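Tavico vanity unit — floor stock, grey marble look

Price: $2,000 for the set. Top, basin, cabinet, tap and mirror. Not splitting it, please don't ask.

Set up at the Samdale office, not the warehouse. Come in and open it, lean on it, whatever you like.

What you get
Countertop, grey marble pattern with soft white veining
Cabinet, dark charcoal grey, two flat front panels
Basin, white, rectangular, rounded inside corners, round chrome drain
Tap, matte black, single lever, squared spout
Wall mirror, wide, thin frameless edge

Mug, toothbrush, toothpaste and the little white flowers stay with us. Had three people ask about the flowers allready.

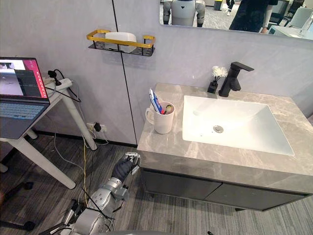

Colour runs a bit cooler under office lights than it will at home. If you're matching tile bring a piece with you. Kiri did hers against a warm beige and wasn't happy, went back to a pale grey wall and that fixed it.

Tap is Bostetti, the rest is Tavico. Also comes in brushed nickel, special order, 20 working days. Matte black shows toothpaste, wipe it with a soft damp cloth. No bleach, no cream cleaner, no scourers. Same goes for the drain.

Cabinet sits flush to the wall so check your skirting first. Skirting too thick = notch it or pack the back out. Your plumber will know. We don't supply the trap or the hoses.

Installation
Not included. Nikau McAlister does most of our fit-outs and can quote seperately. Mirror needs two people to hang, don't try it solo. Silicone along the back edge of the top, leave it overnight before you run the tap.

Bigger version, double basin, $3,000. Order only, no floor model. Kylie Brunton has the spec sheet, ask her to email it.

Also going from the same floor
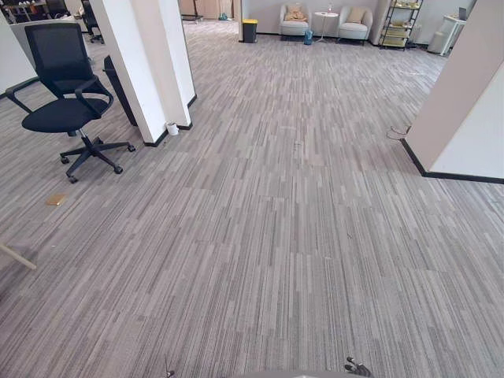
Office chairs, black, mesh back, padded seat, arms, five-spoke base on casters. Fine on carpet tile, we've had them on it the whole time. White upholstered armchairs from the lounge corner, pair only. Prices on request. The carpet isn't for sale but we can order the same tile through Sitompul — minimum 10 boxes, allow extra for cuts.

Pickup
Mornings best, before noon. Ground floor loading door, buzz and ask for Jolene Dunstan. Bring a blanket for the mirror and straps for the top, it's heavier than it looks. Delivery in the metro area can be arranged, ask for a price with your postcode.

Holds: deposit only, Tania Khan looks after those. No deposit, no hold. Floor stock sold as is, no returns on colour.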